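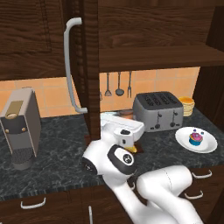

My mum kept her kitchen worktop so clear you could have landed a plane on it. Mine has a kettle, a toaster, two chargers, a plant I'm scared of, and a pile of post going back to March. I've spent years feeling bad about this and I'd like to stop now, please.

What set me off was a newsletter from one of those home-tidying people. She reckons anything you don't use every day should live in a cupboard. Every day! I use the big casserole maybe twice a month, and it weighs as much as a toddler, and the cupboard she wants me to put it in is the low one at the back where you have to lie on the floor and feel around with one arm. So of course I don't get it out. We have pasta instead.

I grew up in Clargate, in a terrace with 1831 carved over the door, and the kitchen was tiny. Mum cleared the side after every meal. I used to think she was just neater than me, but I asked her last year and she said there simply wasn't anywhere to chop an onion otherwise. She'd have loved to leave the mixer out. It lived on top of the wardrobe for 20 years and she made cakes by hand.

I told all this to my neighbour Mbali Ngubane, who cooks properly (three kinds of lentils, all of them in use), and she laughed at me for quite a long time. Her worktop is packed. Oil, salt, spoons in a jug, a board that never gets put away, a radio with flour in the speaker. She can make dinner in the time it takes me to find the tin opener. I know which of us the newsletter would approve of, and I know whose house I'd sooner eat at.

I do see the other side. Crumbs get under things. When we were looking at flats in Bostau I liked the bare kitchens best, same as everybody, and I wandered round stroking the surfaces like a fool. But those kitchens belonged to people who were leaving! Their stuff was in boxes. I came home and tried to live like someone who was about to move out, and I kept it up for 10 days – then I wanted toast, and the toaster was in the cupboard behind the slow cooker, and that was the end of it.

I think we've got used to looking at kitchens more than standing in them. There's a whole business in it now. I nearly bought a set of matching jars last winter, and I'd got as far as typing in my card number before I remembered that rice comes in a bag, and the bag is fine, and has the cooking time on it.

So the toaster's staying out. The casserole has moved to the shelf by the door, where it looks a bit daft, and we've had stew twice this week. I should probably still do something about the post.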